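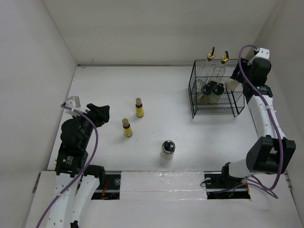 4. Fitting the Tuseck shelf liner

Read section 3 before you start. The liner is supplied as one roll, 156 cm long, and can be cut with household scissors.

4.1 Wash the shelf with warm soapy water and dry it with a lint-free cloth. Do not use wax polish.

4.2 Leave the roll flat in the room for 30 minutes.

4.3 Measure the shelf from front to back at both ends. If the two figures differ, use the smaller one.

4.4 Mark the back of the liner in pencil and cut along the line.

4.5 Peel off 16 cm of backing paper and press the liner down from the left-hand end. Work towards the right, smoothing with the Trukico felt pad.

Note: Air bubbles can be pricked with a pin and pressed flat.

4.6 Leave a gap of 3 mm where the shelf meets the wall. Do not fill it until the liner has been down overnight.

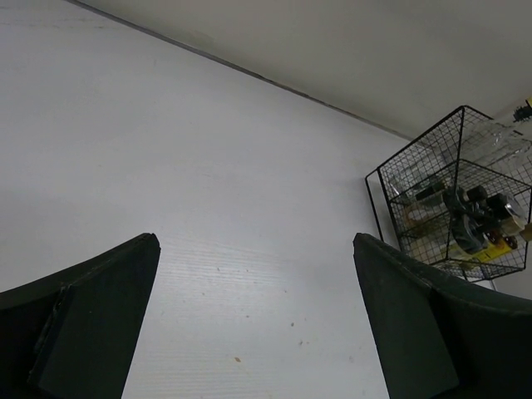

White surface against a wall, with a black wire basket.

Caution: Keep hot pans off the liner. Heat will lift the glue.

4.7 Put light items back first. Wait a full day before storing jars or tins.

Spare rolls are sold under the Amissah name at the Kavimholm shop. Quote the code printed inside the lid of the box.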